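Monday, 11 p.m.

Spent the day being humbled by a linked list. The Kutier importer reads delivery records from the Alwood depot, and when it finds a duplicate it is supposed to drop it and carry on. What it did was drop the duplicate, drop the perfectly innocent record behind it, and carry on looking pleased with itself.

I fed it 3256 records this morning and got 2404 back. Durau, our test server, passed every check, which tells me what our checks are worth. I wrote most of them, so I can't be too rude.

By lunch I had more than 300 lines of log output and a theory about time zones. The theory was garbage. I defended it for an hour anyway, to an empty chat window.

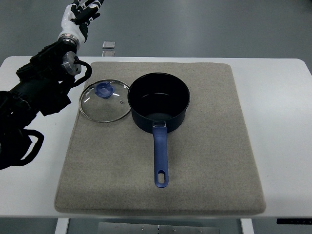 Why would a loop skip the item right after the one it removes?

Everything behind the gap shuffles down one place while the counter moves up one, so the next item slides into a spot the loop has already checked.

I knew this. I have known it since school, and I have explained it to other people in a patient voice. The old code walked the list by index and nobody had touched it since the Guzmán release, when duplicates were rare enough that a few lost neighbors went unnoticed.

The fix was five lines with an iterator. The commit message took longer – I wanted something that didn't read like a confession. Went with "Correct removal during traversal." Rerun is going overnight. Still have to tell Alwood about the missing deliveries tomorrow, preferably before they tell me.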